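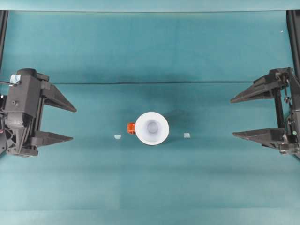 Goaltending review at Gilinham

The Gilinham hockey club has completed a review of its goaltending program, which covers 24 registered goalies. Its head coach discussed the findings on 07/02/2025.

"We recorded 447 shots in practice and looked at rebound control on each one," the coach said. "Low shots to the blocker side remain our main concern."
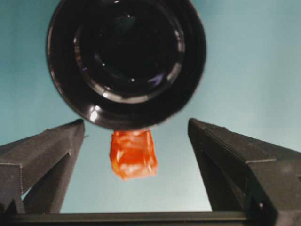 Ice time and the Dramar series

Goalies will receive 40 minutes of separate instruction each week at the Sequeira rink. The coach confirmed that both would play in the Dramar series. "The starter and the backup will share the net," the coach said.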